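Ticket Flemano : sauvegarde de nuit qui plante, poste compta
Statut : ouvert
Priorité : haute (clôture de décembre)

Bonjour, je reprends le ticket, le précédent a été fermé sans réponse. Sauvegarde Flemano lancée à 22 h, s'arrête toujours vers le même endroit, erreur 1946 « volume cible non disponible ». 9 nuits sur 12 en échec. Les trois autres passent sans rien dire. Pas de logique que je voie.

Déjà essayé :
- relancer le service Flemano : rien
- recréer la tâche de zéro : rien
- changer le compte qui exécute la tâche : pareil
- antivirus coupé une nuit entière : pareil
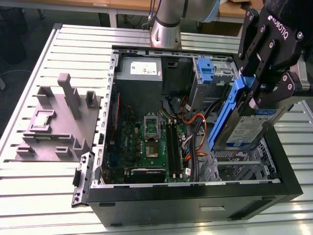

La cible est un partage sur le serveur Midano, monté en lettre Z. En journée il répond, je copie dessus à la main sans souci. Le log dit pourtant que Z n'existe pas au moment du lancement. Côté source, le volume à sauver est un disque 3,5 pouces classique, en caddy bleu comme les autres, contrôle SMART fait, zéro secteur réalloué. Donc je ne crois pas au disque. Taille de la sauvegarde : à peu près 6 Go, pas énorme non plus.

Extrait du log :
22:00 démarrage tâche
22:00 lecture catalogue ok
22:06 ouverture Z: échec (1946)
22:06 tâche abandonnée

Ajout, 9 h : encore échoué cette nuit. Même heure à la minute près. 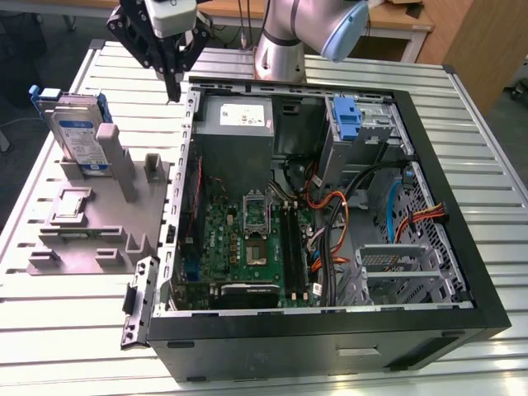 Tour Dell couchée, panneau latéral retiré.

Question bête, est-ce que la tâche voit les lecteurs montés par la session ? Le poste est verrouillé le soir, pas déconnecté. Sauf que certains soirs la collègue ferme sa session en partant. J'ai pas noté lesquels, je vais le faire. J'ai aussi mis Flemano à jour au passage, au cas ou. 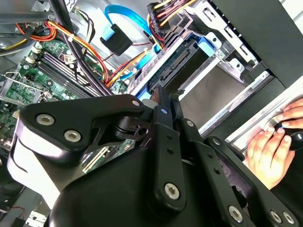 Support Navickas : bonjour, oui, c'est très probablement ça. Une lettre de lecteur appartient à la session qui l'a montée, le service ne la voit pas forcément. Remplacez Z: par le chemin réseau complet dans la tâche, et renseignez les identifiants dans l'onglet Destination, pas dans Windows. Joignez le log complet si ça échoue encore.

Ok, je teste ce soir. Chemin complet saisi, identifiants aussi. Bouton « tester la destination » : vert. Mais il était déjà vert avant, donc bon.
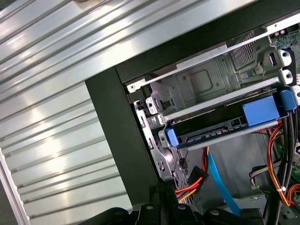 Suite, 8 h 30 : passée. Première fois que je vois la vérification aller jusqu'au bout. Par contre l'outil Mirkow qui envoi les rapports par mail indique toujours échec, il lit l'ancien log on dirait. Je laisse le ticket ouvert encore quelques nuits, et dites-moi où on change le chemin du log dans Mirkow, je trouve pas dans les options.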